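Thread on sorting mixed fruit at home so it stops spoiling in one pile. Dry stuff, mostly notes from my own kitchen log. 1/14

Background: I buy one mixed bag a week from Rarnamlow, the produce place two streets over. Last bag weighed 3000 g on my scale. Citrus, plums, tomatoes, whatever small fruit they have that week. 2/

For a long time I emptied the whole bag into one deep bowl. The bottom layer carried the weight of everything above it, and soft spots showed up there first. In April I threw out 570 g from a single bag. That was the worst month in the log. 3/

Current method: everything goes out on the table in one layer before any of it gets stored. Cloth underneath, so round things roll less and the skins don't pick up scuffs. A patterned cloth is fine. Wash it often. 4/
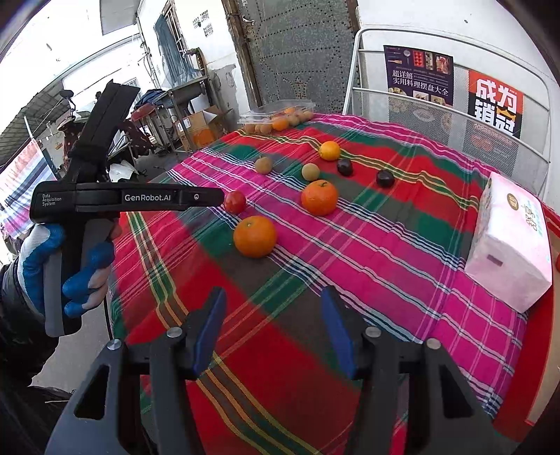 Single layer on the plaid cloth. Tangerines and tomato in front, plums farther back, small fruit in the clear container.

Space between pieces matters more than the order. You want to be able to turn each one over without moving its neighbor. Check the stem end, then the underside. Anything with a split skin gets eaten that day or cut up for the freezer. 5/

Tomatoes: out of the citrus group, stem side down, room temperature. I moved them to the fridge for a few weeks as a test. The texture went mealy and I moved them back. 6/

Plums: press near the stem with a thumb, lightly. If it gives, fridge. If it doesn't, leave it on the counter and check again in the evening. Plums give off ethylene as they ripen, so I keep them away from anything I want to slow down. 7/

Tangerines: these can sit out for several days. Loose skin isn't a fault in most varieties. A sunken patch is. Weight in the hand is the better test — a light one for its size is usually drying out inside. 8/

Small fruit: clear container, lid off or cracked. I tried an opaque Mimton tub last winter and forgot what was in it twice. Clear plastic solved that. Shallow is better than tall, but I use what I have. 9/

Tissues: keep a box on the table while you sort. One sheet for wiping off any juice, one folded in the bottom of the container to take up moisture. Replace when damp. Paper towel works the same and costs less. 10/

Weighing: I log the total coming in and the discards going out. Kitchen scale is a Van Rooij, reads to 1 g, which is more resolution than this needs. The numbers go in a plain spreadsheet with three columns: date, in, out. 11/

Two bags side by side, for scale. A small one at 1019 g, sorted on the table the same day: zero discards. A slightly bigger one at 1437 g, left in the bag overnight: two plums and a tangerine gone. Small sample, so don't read much into it. 12/

Someone asked about the Holero mesh bags. I own two. Good airflow, no complaints about the stitching, but fruit still stacks on fruit when you hang them. I use them for onions now. 13/

Total time is one pass after shopping and a shorter pass midweek. Fold the cloth inward from the corners before you lift it, or the stems and leaf bits go on the floor. Next thread is on potatoes, probably longer than this one. 14/14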